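I came to Rawan Obeidat's novels the wrong way round, which is how I come to most things. A friend left *The Salt Ledger* on my kitchen table in August, I picked it up while the pasta was boiling, and I ate very overcooked pasta that night. It's her fourth book. I had no idea there were three before it, or that they all share a town, a ferry and one extremely bad-tempered aunt.

So I did what any sensible person would do and read the other three backward. I can't recommend it exactly, but I had a wonderful time! The aunt gets younger as you go. By the time I reached the first book, *Giltora*, she was 16 and stealing oranges, and I felt as if I'd been let in on a family secret.

Giltora is the town. It has a harbor that silts up every few years and a school with one good teacher in it, and everybody who leaves comes back to argue about a roof. Obeidat wrote the first draft in Arabic, threw out most of it, and began again in English in a rented room above a tailor's shop. She told me this on the phone with a lot of background noise (she was making soup - there's food in every conversation I have for this magazine, I don't know why).

"I kept the oranges," she said. "Everything else went in the bin."

What she ended up with was 200 pages, and no publisher wanted it. It was too short for some and too slow for the rest. One editor asked if the ferry could sink. She says she thought about it for an entire weekend, and you can sort of feel that in chapter nine, where the ferry very nearly does.

The book finally came out with Morikawa, a tiny press run by Kirsten Oddsson out of the back half of a bicycle shop. The first printing was small and so was the type. I have one of those copies now, and I need my strong glasses for it. Oddsson edits by reading aloud, all of it, every comma, with the author sitting across from her. They got through 30 pages on a good day. On a bad day they got through one paragraph and went out for a walk.

I asked Oddsson what they fought over and she laughed for quite a while. Mostly the letters, she said. There are letters all through *Giltora*, from a brother who went to sea, and Obeidat wanted them printed without any dates. Oddsson wanted dates. They settled on giving the weather at the top of each one, and I think it's the best thing in the book. You get "Fog, no wind" and then a man asking for socks, and somehow you know exactly how long he's been gone.

The middle two novels are harder to love. *A Room for Stondetti* has a lodger nobody quite trusts and a plot about a piano that I lost hold of twice. The third, *Low Water*, is nearly all dialogue, and I read it in one sitting on a train and then had to go back because I'd mixed up two cousins. But there's a scene in it where the aunt teaches a child to gut fish while telling her about a divorce, and I've read that scene to three different people over the phone.

She turned 50 while finishing *The Salt Ledger*, and she's now on a fifth, set inland for once. No ferry. The aunt is dead in it, but she's left instructions. Obeidat won't say more than that, except that there's a wedding and it rains.

If you're starting fresh, start with *Giltora*. Or be like me and begin at the end, and watch everyone get their teeth back. 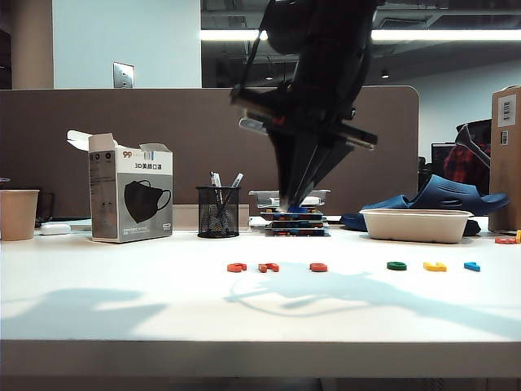

Thilini Gamage writes that I've been unfair to the piano, and that the whole of *A Room for Stondetti* makes sense once you notice who has stopped playing it by chapter four. She read the books in the proper order and says the aunt is much more frightening that way.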